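Minutes, shared workroom, Trevport, April 24, 2022

1. Cables. Amirul Ginting moved that they be sorted by color. Carried, blue first.

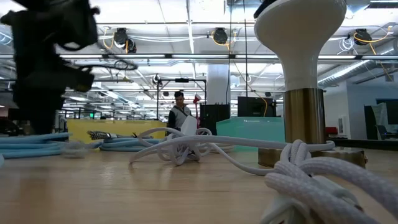
The white tangle was deferred, as in September. A proposal to cut it was ruled out of order.

2. Lamp. Stays on the table until someone claims it — Amirul declined twice.
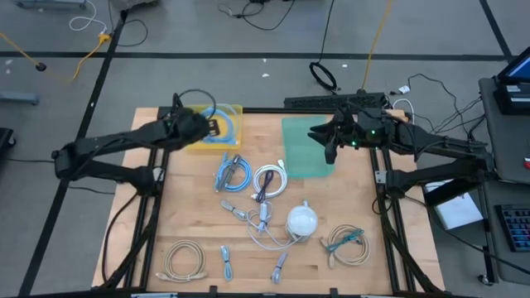
3. Bins. Yellow for blue cables, confusing as that is. Labels to cost no more than 17 dollars. Next meeting when the knot is out.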